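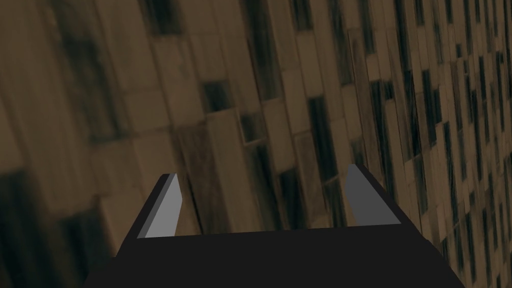
2023年3月10日　作業ノート（塗装・表面処理室）

ナラ材の着色試験の続き。前回の鉄媒染の板は色ムラが強く、見本として出せる状態にならなかったので、下地の研磨からやり直した。

材料
・ナラ柾目、厚さ12ミリの端材。倉庫の奥の棚にあった分。木口に「N」と鉛筆で書いてあるのが今回使った板。
・鉄液は9月に仕込んだもの（スチールウールと食酢、漉し済み）。瓶の底に赤茶の沈殿があるので、上澄みだけ使う。
・タンニン下塗りは紅茶の濃いもの。五倍子の粉は在庫切れ。
・仕上げ油はNadidowの乾性油。比較用にFlarkuvisの水性クリアも少量。

下地
120番、180番、240番の順で手研ぎ。前回は240番を機械でかけたあと、円形の研磨痕に鉄液が溜まって渦状に黒く出た。今回は最後を木目方向の手研ぎだけにした。研ぎ終わったら水引き。刷毛で薄く水を塗り、乾いてから立った毛羽を240番で軽く落とす。これを二度。二度目はほとんど毛羽が立たなかったので、ナラなら一度で足りるかもしれない。次回、一度だけの板を作って並べる。

木口は着色が濃く入りすぎるので、320番まで上げて目を詰めた。それでも面より一段濃い。木口だけ鉄液を倍に薄めるほうが早いと思う。

着色
紅茶を全面に塗って乾燥。37分で表面のべたつきがなくなった。室温が低いので、先週の板より時間がかかっている。続けて鉄液。塗った直後は灰色がかった程度で、そのあとじわじわ濃くなる。塗り重ねの判断は必ず乾いてからにする。濡れているうちに足りないと思って重ねると、翌日ほぼ真っ黒になっている。去年これで引き出しの前板をだめにした。

板は次のように分けた。

A　紅茶なし、鉄液1回
B　紅茶1回、鉄液1回
C　紅茶2回、鉄液1回
D　紅茶1回、鉄液1回、乾燥後に重曹水で拭き

Aでもそこそこ色は出る。ナラ自体のタンニンで反応しているが、心材と辺材の差がそのまま出てしまい、辺材側が青っぽい灰色で止まる。Bはその差がかなり縮まった。CはBと比べて濃さの違いは小さく、手間のわりに得るものがない。ただ、虎斑のところだけはCのほうが落ち着いて見える。虎斑は色を弾くので、着色後に白く浮くのが嫌な客には見本を二種類見せておきたい。

Dは少し赤みが戻った。酢の匂いも早く抜ける。重曹は水に完全に溶かしてから使うこと。溶け残りがあると導管に白い粉が入り、油を塗っても消えない。Dの右端に一か所出ている。爪楊枝でほじったが取りきれなかった。

油仕上げ
A、B、Dの半分にNadidowの油、残り半分にFlarkuvisの水性。Cは油のみ。油のほうは一段濃くなって、茶色が前に出る。水性のほうは乾くと着色しただけの状態に近い色になるが、導管の中が少し白っぽい。角度を変えると目立つ。机の天板のように斜めから見るものには向かないと思う。棚の側板なら気にならない。

油は塗って20分おいてから拭き取り。拭きが甘いと導管から油がにじんで、翌日に点々と固まる。Bの下半分がそれで、明日320番で当ててから拭き直す。
拭いたウエスは水を張った缶に入れて外に出した。丸めてゴミ箱に入れないこと。前にも書いたが、先週また作業台の下に丸まったのが一枚あった。

光による色の変化
前回の板を窓際に出しておいた件。59日経過。半分をアルミ箔で覆ってあったのを外して比べた。覆っていないほうがわずかに黄色くなっている。鉄媒染の黒そのものはほとんど動いていない。油の黄変のほうが大きいようだが、油なしの板を並べていなかったので切り分けができない。今回は油なしも一枚置く。場所は同じ窓際、西側。箔の端は養生テープで留めると糊が残ったので、輪ゴムにする。

道具
刷毛は金具つきのものを鉄液に使わないこと。Voltardの豚毛の刷毛は金具の際から錆が出て、鉄液に混ざると粒になる。樹脂柄のものに替えた。紅茶用と鉄液用は柄にテープを巻いて区別（紅茶が白、鉄液が黒）。一度でも混用すると、紅茶の容器がその場で真っ黒になる。昨日やった。一瓶捨てた。

集塵機の吸い込みが弱い。フィルターは叩いたが変わらず、ホースの曲がりのところに木屑が詰まっている気がする。研磨の前に見る。

連絡
Eun-seong Doさんから、Sungの食卓用に見本板を3枚ほしいとのこと。サイズは手のひらより大きければよい。BとDの配合で作る。もう1枚は素地に油だけのもの。裏に配合と塗った回数を書いておく。希望は「黒くしすぎず、木目が読めること」なので、鉄液は現在の上澄みをさらに水で倍に薄めたものから始める。天板の実物はナラの板目らしいので、柾目の端材で作った見本とは見え方が違うと先に伝えること。板目の端材があればそちらで作り直したい。倉庫の手前の束はまだ見ていない。

耐水の簡易試験もBで始めた。湯呑みを濡れたまま一晩置く。鉄媒染の上で油が薄いと、水輪の縁が黒く濃くなることがある。輪が出たら油を3回塗りに増やして再試験。

明日やること
・Bの拭き直し
・鉄液を薄めたものを小瓶に作り、ラベルを貼る
・五倍子の粉を注文（紅茶は茶葉の銘柄で濃さが変わって再現しにくい）
・木口だけ薄めた鉄液の板を追加
・湯呑みを外して跡を確認
・集塵機のホース

鉄液の残りは瓶の三分の一ほど。食卓の天板と脚をやるには足りないので、新しく仕込む。スチールウールは先に中性洗剤で油を落としてから入れる。蓋はきつく閉めない。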